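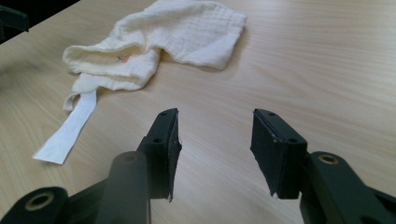

*Cream-colored muslin on a light wooden table.*

# Questions Readers Ask About the Song Letter

Last updated Dec 1, 2021

The same handful of questions keeps landing in the inbox, so I've gathered my answers on one page. I do like hearing from you all, so please don't let this page stop you from writing! But if you're new to charts, or new to dividend stocks and bonds, you may find what you need right here and save yourself the wait.

## What does the Song Letter cover?

Mostly dividend-paying stocks, with a fair amount on short-term bonds and a little on cash. I write for people who are building a portfolio out of their own paychecks or living on one they built earlier, and who would like to spend an evening a week on it at most. I don't cover currencies or options. I've tried both over the years and I simply don't enjoy them, and I think that would show in the writing.

## How often does it come out?

Every week, usually in the evening, and a longer review comes out each March when most of the annual reports I care about have arrived. The March one runs to a good many pages (I get carried away), so you may want to print it.

## How many stocks do you follow?

There are 41 on the main watch list at the moment. A company gets on the list if it has paid a dividend for at least seven years in a row without cutting it, and if I can understand its annual report without needing to lie down afterward. It comes off when it cuts the dividend, or when I find I've stopped reading the reports, which is my own fault and no reflection on the company.

## Do you own the stocks you write about?

Some of them, yes. If I own a stock, there's a note saying so at the end of that week's letter. I also wait two full trading days after a letter goes out before I buy or sell anything mentioned in it. That rule has cost me a little money here and there – I remember one utility stock that ran away from me while I sat on my hands – but I sleep better with it in place.

## What is a dividend yield, and is a higher one better?

The yield is the yearly dividend divided by the share price. So a stock at $50 that pays $2 a year yields 4 percent. Easy enough, but please notice that the yield goes up when the price goes down, and prices often go down for a reason. A very high yield can mean the market expects a cut. When a reader writes to me all excited about a 12 percent yield, I ask them to look at the cash flow statement first and see whether the company is earning what it pays out.

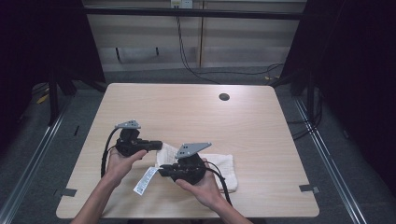 Then look at how much debt is coming due in the next few years, and at what rate it was borrowed. A company can pay a lovely dividend for a long time while its debts pile up in the background, and the dividend is often the first thing to go when the bankers get nervous.

## Should I reinvest my dividends?

If you don't need the income yet, I generally like it. Most brokers will do it for you at no charge, and you end up buying small amounts in good markets and bad ones. If you're already retired, or you have one holding that has grown much too large, it may make more sense to take the cash and put it where you're short. Do keep your records either way, as each reinvested dividend in a taxable account is its own little purchase with its own cost.

## Can I see the model portfolio?

Subscribers can find it under the Turoleck tab after logging in. (Turoleck is what I named the portfolio years ago, and I'm fond of it, so it stays.) You'll see every holding, the date it was added, and the price on that date, losers included. The bond portion sits on its own page, called Flisgate, and moves a lot less.

## Which software do you use for the charts?

I keep my figures in a program called Ekitz and draw the charts from there. Any decent charting package will give you the same picture, so please don't go out and buy something just to match mine. I use weekly charts almost everywhere, with a 40-week moving average and the volume underneath. Daily charts make me jumpy.

## How far back do the archives go?

All the way to the first letter. The archive holds 1,297 items now, counting the short notes and the March reviews, and you can search by company name or ticker symbol. The very early ones have some broken charts in them, and I'm repairing those as I get to them.

## Can you tell me what to do with my own account?

I'm afraid not. I don't know your taxes, your debts or how you feel when the market drops, and I'm not licensed to give personal advice. Everything in the letter is general information and my own opinion. For your own situation, please talk to a licensed adviser, and ask how they're paid before you sign anything.

## How do I cancel?

Log in, open your account page and click "End subscription." You'll keep receiving letters until the period you've paid for runs out. If the button gives you trouble, reply to any letter with the word "cancel" and I'll take care of it by hand.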